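Le plateau

Il fallait que ce soit ce vert-là, ou ce bleu-là, on ne s'est jamais mis d'accord ! Ma sœur disait vert, moi je disais bleu, et la dame de chez Van Dijk, qui nous avait sorti 292 échantillons sur son comptoir (elle en gardait encore sous le coude, la merveilleuse femme), répétait : « C'est de l'eau, mes enfants, c'est juste la couleur de l'eau. »

On est rentrées de Wutent avec le pot calé entre mes pieds, les fenêtres ouvertes, en plein mois d'août, et on a chanté faux tout le long. Je n'avais jamais été aussi heureuse pour un pot de peinture. Un grand rectangle pâle à regarder tous les matins, vous imaginez ? Chez nous, à Ovden, les tables avaient toujours été brunes. Brune celle de la cuisine, brune celle où grand-père réparait ses montres, brune même la petite du couloir qui ne servait qu'à poser les clés.

La première couche a bu comme une éponge. La deuxième, oh, la deuxième ! Ma sœur a reculé jusqu'à la porte, le pinceau en l'air, et elle a crié : « Vert ! » J'ai crié « Bleu ! » plus fort qu'elle, et le chien du voisin s'y est mis aussi.

Pour les murs, on a voulu du très clair, presque rien, un blanc qui rosit un peu quand on le regarde longtemps. Je passais des heures à guetter les ombres dessus. Il y en avait une que j'adorais, toute douce, en biais, qui arrivait après le déjeuner et qui s'en allait sans qu'on la voie partir. Ma sœur se moquait de moi, puis je l'ai surprise assise par terre, le menton dans les mains, à l'attendre elle aussi.

« Elle est en retard », m'a-t-elle dit.

Je me suis assise à côté d'elle. On avait encore de l'eau sur les doigts, ou de la peinture, et elle a posé sa main bien à plat sur le bord du plateau.

« Bon, d'accord. Un tout petit peu bleu. »
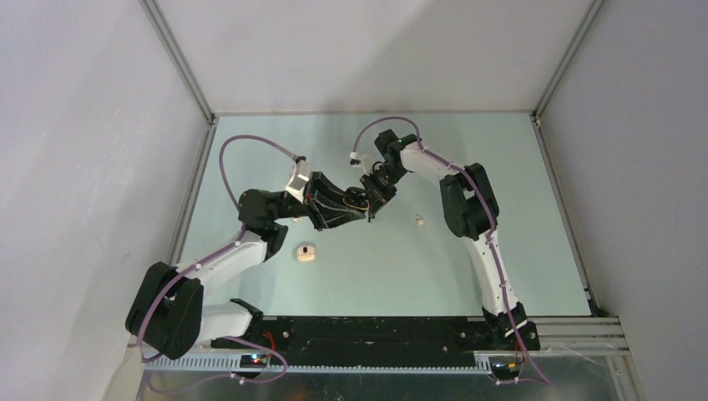
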